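Buy the Boring Jacket

I have owned 10 motorcycle jackets and liked exactly one of them, the dullest. It is a Rilen touring jacket in a gray that the catalog called "storm" and my family called "filing cabinet." It has pockets where hands go. The zipper works with gloves on. I have never been asked where I got it.

The other nine were sold to me with the word "race" somewhere on the label. The Skisano had a hump between the shoulders, for airflow at speeds my commute to Drummond does not allow. Most mornings I top out at 30 behind a school bus. The hump did catch on the seat belt when I took the car.

I don't blame the people who write the copy. Nobody gets a raise for typing "keeps the rain off, mostly." But somewhere along the way riding gear decided we were all one good weekend from a factory contract, and priced itself to match. A Prudavby suit I tried on in October cost $843 and would not let me raise my arms high enough to pay for it.

What I want to know before I buy is dull stuff. Does the collar rub after an hour? Can the liner come out without a fight? Will the cuff go over a winter glove or only under it? I read 20 product pages last month and found one that mentioned the collar — it was "aggressive."

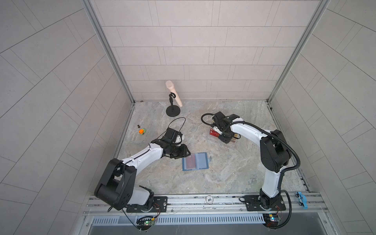
Branwen Ellis wrote to say I had it backwards, that the fancy suits pay for the armor that ends up in my filing cabinet five years later, and that I should thank the hump. Fair enough. I do like the armor, and somebody had to wear it first.

I still think a shop could put one rack by the door marked "for going to work" and sell it empty by lunch. Make mine a large, with the long sleeves.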